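Firkville Community Hall — Kitchen and Store Room Safety Check
Spring round, before the hall is let again

How to use this list: write OK, FIX or N/A beside each point, then a comment if it is needed. Please do not leave a line blank.

ENTRANCE AND CORRIDOR

1. Exit door opens fully from inside without a key — OK
2. Exit sign is lit — OK
Comment: The cover has yellow colour now from age, but the light is good.
3. Floor free from boxes and cables — FIX
Comment: The folding chairs are again behind the door. The clear width must stay 600 mm on the meter side, and I measured 485.
4. Mat lies flat — OK

KITCHEN

5. Fire blanket on its hook, tag in date — OK
6. Extinguisher pressure in the green — OK
Comment: It was last tagged in September.
7. Dellari oven, door seal — FIX
Comment: The seal is torn at the lower left corner. Heat comes out there and the handle becomes too warm. Do not use the oven until it is repaired.
8. Hot water at the hand basin — OK
9. Power points, no cracks or brown marks — OK
10. Safety switch trips when tested — OK
Comment: I tested it two times. After the test the fridge clock must be set again.

SMALL PARTS AND FIRST AID

11. Spare fuses, screws and hooks kept in closed boxes — FIX
Comment: Many screws were in the cutlery drawer, together with the teaspoons. Every small part must go in a divided box with a lid.

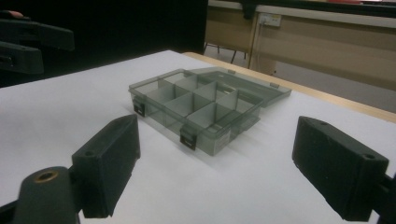

12. First aid kit complete against the card — FIX
Comment: Burn gel is missing and the saline is past its date. There are 18 plasters, enough for now.
13. Batteries kept apart from metal parts — OK
14. Button batteries locked away from children — OK
Comment: The key is with the hall office, and not on the nail any more.

STORE ROOM

15. Koster shelving fixed to the wall — FIX
Comment: Only the top bracket holds. The bay must have 4 fixings. Heavy things should go to the bottom shelf until this is done.
16. Boseva step ladder, feet and hinges — OK
17. Cleaning products in original bottles, with label — OK
Comment: One spray bottle had no label, so I emptied it and threw it away.

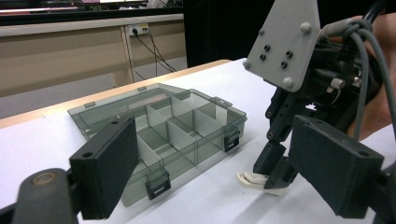

Checked by Oliwia Brzozowska
Sunday, October 11, 2026

Notes after the check

The oven and the shelving are the urgent ones. I put a paper sign on the oven door, please leave it there also if you only want to warm up bread.

Wim Timmermans will look at the wall brackets and tell us which plugs are right for old brick. The chairs can be moved by anybody who has ten free minutes. They belong on the trolley under the stage.

I did not check the outside tap and the bin area, as the side gate was locked. Both stay open on this list for the next visit.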